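Learning to sew at 46, part four

1 July 2026

I finished the second cushion cover this week and have started on the curtains for the back bedroom. They are taking longer than I thought. The fabric is a heavy cotton from Ó Dubhghaill, a shop near the bus station that sells ends of rolls, and it frays as soon as you look at it. I bought 12 metres, which was too much, but the man wouldn't cut the roll and I liked the green.

I do the hems by hand. I have a sewing machine, an old Nito that came from my aunt, but the tension is wrong and the repair shop can't look at it until August. Hand hemming is slow and I don't mind it. I get through one side of a curtain in an evening if the radio is good.

The stitch I use is a plain slip stitch. I tried a herringbone first and unpicked it all, as it pulled the front of the fabric into little dents. Karthik Begum, who runs the evening class I go to, told me I was pulling every stitch tight as if the curtain might escape. He was right. I leave a bit of slack now and the hem hangs much better.

Thread matters more than I expected. I began with a cheap reel from the supermarket and it snapped 17 times on the first cushion (I kept a tally on the back of an envelope out of annoyance). I've moved to Zivia thread, which costs more and doesn't knot as often. I also cut shorter lengths, from my fingertips to my elbow, and that has helped as much as the better thread.
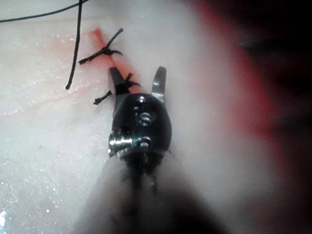 Finishing off is the part I still get wrong. My knots were either so big that they showed through, or so small that they slid straight out. At the moment I make two tiny backstitches on the spot, pass the needle through the loop, and then run the tail inside the fold before I snip it. It has held on both cushions so far – one of them has the dog on it most of the day.

Needles, quickly. I use a size 7 for the curtains and something finer for anything thin. I bought a thimble and don't get on with it. A scrap of leather stuck to the finger with tape does the same job.

The lining is next. I haven't decided whether to buy proper blackout or use the old sheets in the airing cupboard. The room faces east and gets the sun very early, so probably blackout. I'll measure the window again before I cut anything, having got it wrong by a hand's width last time.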